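The Patient Work of Teaching Machines by Hand

Last updated 31/08/2025

At the Vanstead laboratory in Levville, the training day begins with an operator taking hold of a pair of handles and moving a robot's arms through an ordinary chore. The chore may be folding a cloth, closing a drawer or passing a bunch of keys from one place to another. The operator repeats it until the shift supervisor calls a change, and every movement is recorded.

The method is known in the field as demonstration, and it has become the main business of the laboratory. Earlier generations of machines were programmed line by line, with each position fixed in advance. That approach serves well on an assembly line, where parts arrive in the same place every time. It serves poorly in a home or a repair shop, where they do not.

"A person adjusts without thinking about it," said Lindalva Magalhães, who directs the demonstration program. "We ask our operators to let those adjustments show in the recording. A hesitation before a grasp is useful to us, provided it is a real one."

Keys have received particular attention since February. They are small, they swing when held by the ring, and they present a different outline from every side. An operator working by remote control must judge distance largely from the view of a small camera carried near the gripper, and must decide when to close the fingers on an object that may still be moving.

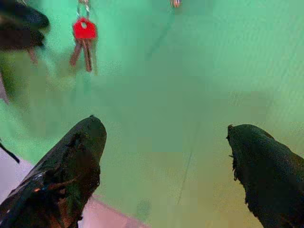
New operators usually close too early. The laboratory's written guidance asks them to bring the open fingers level with the object, pause, and only then complete the approach. Magalhães reports that most trainees settle into this rhythm after 62 recorded attempts, although a few need considerably longer. Failed attempts are kept in the archive under a separate heading, and the research staff consult them often.

The remote stations were built by Hourani, a small engineering firm that previously supplied controls for cranes. Its designers lightened the handles twice after operators complained of sore wrists. The present version returns a slight resistance when the gripper meets an object, a feature that divides opinion on the floor. Some operators regard it as essential. Others switch it off and rely on their eyes.

Priit Jaunzems belongs to the second group. He came to the work from watch repair and has contributed some 2000 demonstrations, more than any of his colleagues.

"I was trained to look closely and move slowly," he said. "The machine has no trouble with slowly. What it needs from me is consistency, and that is harder at four in the afternoon than at nine in the morning."

The laboratory has responded by shortening its sessions and rotating tasks within each shift. It has also begun to vary the setting — different work surfaces, different lighting, objects placed or hung at different heights — so that a skill learned at one station has a better chance of carrying over to another.

How well it carries over remains an open question. A second site at Vunbridge will take up the same set of chores with its own operators, and the two groups will exchange recordings without exchanging advice. The Vunbridge team has been asked for 400 demonstrations of the key task alone. Magalhães expects the first comparison to be untidy, and has set aside time for the staff of both sites to review it together.

Related articles
Inside the Vunbridge Site
Hands on the Controls: How Operators Are Trained
What 136 Failed Grasps Can Teach a Research Team
From Cranes to Kitchens: A Visit to Hourani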